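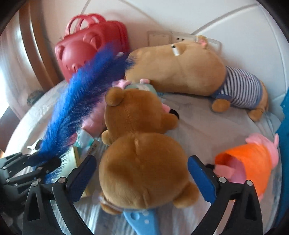 Brown bear, face down on the bed and due for a look at his seams.

Soft Toys and Small Things: Your Questions Answered

These are the questions that come up most often at our toy swap table in Daldale, gathered in one place by Dionysis Stergiou, who has been sorting, brushing and mending other people's teddy bears for longer than he cares to add up. If yours isn't among them, do write to us, we love getting mail!

Where should I sort everything out?

On a bed, if you can. I know a table sounds more sensible, but a pale sheet shows up every crumb and stray thread, and nothing with a round bottom rolls onto the floor. Lay the plush toys face down first and look along the back of the head and the neck crease, where the seams take the most pulling. Then turn them over and check the eyes and nose.

Can I put a plush toy in the washing machine?

Read the sewn-in label first. If it allows machine washing, put the toy in a pillowcase, tie the top, and choose a cool, gentle wash. Let it dry in the open air, which can take a couple of days for a big fellow with a thick middle (please be patient, a damp bear goes musty inside). If the label has worn away, I'd stick to a barely damp cloth and a drop of mild soap.

What about toys that aren't soft?

Bring them too! Boomerangs, flying discs, little cases with handles, all very welcome. Wipe them over and run a finger around the edges to feel for nicks. If you still have the card or instruction sheet that came with a toy, keep the two together, as a three-armed boomerang is a puzzle to a child who has only ever seen the two-armed sort.

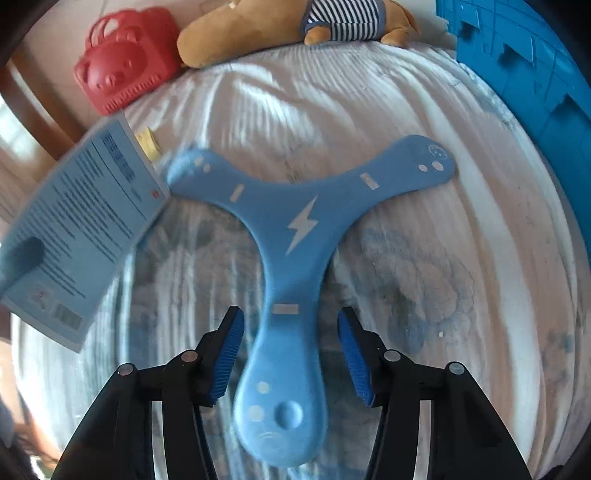
How do I keep small pieces together?

Lidded boxes are fine, but children seem to prefer something with a face. A molded case with carrying handles does very nicely, and our red Rilakkuma one has a big bear on the front, so even the smallest visitors know where to look. Cards can stand up against the larger toys while you sort.

Should I brush or dust my plush toys between washes?

Yes, and it's the pleasantest job of the lot. Go lightly from the head down, following the way the fur lies, and do the faces last. Fluffy dusters with long bristles are lovely for this, though I'd give a new one a good shake outdoors before it comes near anything pale.

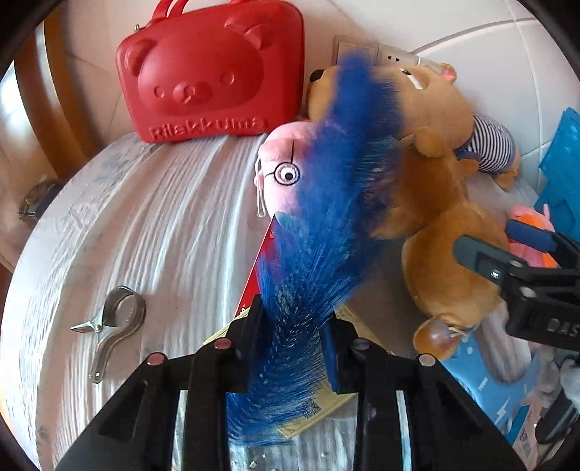
Short fur needs very little, a minute or so per toy, while the long shaggy kinds may want a soft comb as well. Put kitchen tools and anything else with a point away before children come to help, however eager they are.

How many toys may I bring?

Up to 10 per family, please. We took in 76 at the March swap and could just about see each other over the top of them. Bags can be dropped off from 10 in the morning at the side door of the Begay Rooms, and there's usually a pot of coffee on if you'd like to stay and chat.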